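Histden Guest Flat – Bedroom Turnover Checklist with Comments
September round
Checked by: Li-hua Au
Second look: Urs Egger

Mark each line OK, FIX or N/A. Comments are welcome, the longer the better as far as I'm concerned!

1. Walkway beside bed free of cords, boxes and bags – FIX
Small box on the floor by the stool. Please break packaging down and take it out before making the bed.

2. Bed stable, no rocking at any corner – OK
Pushed hard on all four corners and it didn't budge. So much better than last spring.

3. Headboard fixings tight – OK
Ostap went over these with the long hex key. Lovely job.

4. Mattress seams and corners checked for bugs, stains, tears – OK
Done with the flashlight, sheet off. Clean all the way around.

5. Fitted sheet on, corners tucked under – OK
New beige-gray set from Jusero and I love it. Still wrinkles a bit, so smooth it toward the headboard before the pillows go on.

6. Wall shelf holds its load – OK
Rated for 32 pounds. Please don't let anyone sit on it.

7. Shelf top clear for guest – FIX
Cushion, blue cloth, little boxes and a white cable all sitting there. Cushion goes to the bed, the rest goes in the hall closet.

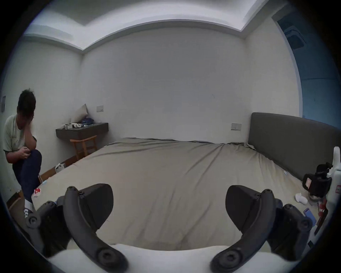 8. Stool legs and crossbars sound – OK
Still one of my favorite things in the flat. Slide it right under the shelf when you're done, it frees up a surprising amount of floor.

9. Switches work, plates not cracked or loose – OK

10. Ceiling vent louvers clean, air moving – OK
Wiped down, took 3 cloths. Volodymyr has the filter on his list for the next round.

11. Ceiling tray, no stains or cracks at the steps – OK
Great paintwork up there, whoever did it!

12. Smoke alarm tested – OK
Nice and loud.

13. Door opens fully and doesn't stick – FIX
Drags slightly in humid weather. Ilze is bringing the plane.

Time taken: roughly 40 minutes, a new best for this room – well done, all. Items 1 and 7 to be rechecked by Urs before 4 p.m.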